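From: Jeanie Carnegie
To: Old Picture Houses list
Subject: Re: [houses] Seating at the Tasby?

Máté Hajdu wrote:
> Does anyone have a firm seat count for the Tasby after the
> balcony was closed? The Morrison booklet says 650 but I
> think that's the opening night number.

Hi Máté,

You're right, 650 was opening night, balcony and all! My aunt sold tickets there and always told us they lost 90 seats when the upstairs was shut (the projector moved down at the same time, or so she said). I'd love to see that in print somewhere, so if anybody kept the Skamorley chain's old leasing papers, please yell. 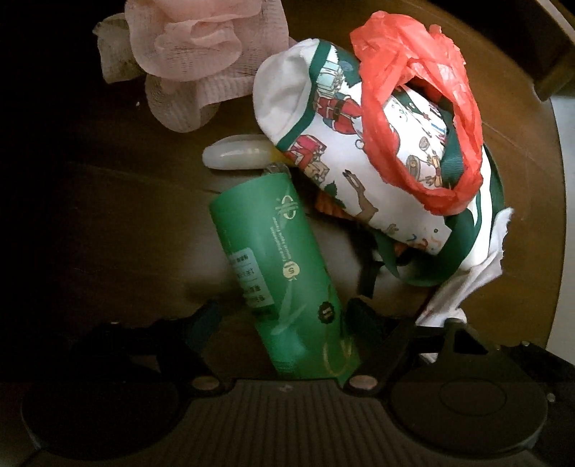

Odds and ends in a bin

Our newsletter went out in April and I still have spare copies with the piece on the Hudano in it, including the lobby floor plan and a nice long bit about the organ. Send me your mailing address off-list and I'll drop one in the mail. Did the Hudano ever run second features on weeknights? My notes say yes, but the ads I've found only list one title.

Jeanie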